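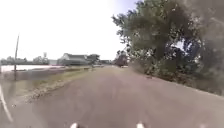

I joined the rover club in Stesavell because Anitha Nair needed a second person who could solder, and now I'm the one writing up our road runs. Ours is called Pututero. The club's task this term is plain enough: the rover has to drive itself along a road and stay off the shoulder. There's no painted line down the center to follow, so it has to work from the edges. On the left that means a thin band of gravel between the pavement and the grass. On the right there's dirt and grass under big trees. Our first edge detector was written in a school parking lot with fresh white curbs, and it had never had to deal with anything like that.

Ikechukwu Babalola rewrote it over two weekends. His version looks at texture instead of brightness, and it only trusts an edge after it has shown up in 5 readings in a row. I was against that number because it makes the steering slow to react. He was for it because the old one twitched at every leaf. We left it at 5.

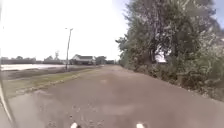 Labeling is the part of the project I do most of. We have 390 stills to mark up by hand, and each one gets a left edge, a right edge and a note on anything that might confuse the detector. I've finished 171. The pale, roughly rectangular patch in the pavement got a note from me, and so did the lighter one past it, because a change of tone across the path can look like an edge to the software. The ragged dirt and gravel on the left is slower going. Anitha and I drew that line in different places on the same still, so we wrote a rule: the edge is where the asphalt stops, even if there's grit lying on it.

The other thing on my list is shade. Ikechukwu's texture method handles even light well enough, but the threshold that suits full sun is too high under branches,

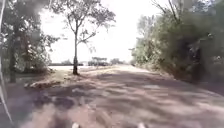
and if you lower it for the branches it picks up too much in the sun. Anitha wants to split each still into small squares and set the threshold for each square separately. That costs processing time, and our board is already warm to the touch with the lid on. I'd like to try it with bigger squares first.

We present at Dustville in December, with the team from Annamalai in the slot before ours. The write-up can't be more than 23 pages, and the wiring diagram takes up four of those. I'm going to do another batch of labels on Tuesday and then start on the battery section.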